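## Teaching the arm to pull a drawer

Set this up on a bare stretch of floor. I keep the drawers against the back wall and the pickup items well across from them, so the arm can swing freely. Mark the chest's feet with tape before you record any positions.

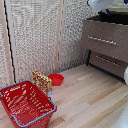

*Chest on the right; basket, printed box and bowl on the left.*

1. Home the arm, then jog it until the gripper is above the top drawer.
2. Open the fingers fully. Mine are blue prints with dark grey pads.
3. Save the approach point 100 mm out from the handle.
4. Move in at 50 per cent speed and stop with a pad on either side of the bar.

The wrist camera won't focus this close, so go by shape and colour — you only need the bar between the pads.

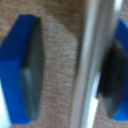

*Wrist view, with the metal rod sitting nearer the right pad.*

If the bar is off-centre, nudge the wrist 2 mm at a time and save again. Close the fingers slowly, then pull straight back. Urmila Mishra's version of the script adds a pause before the pull, and I've left it in.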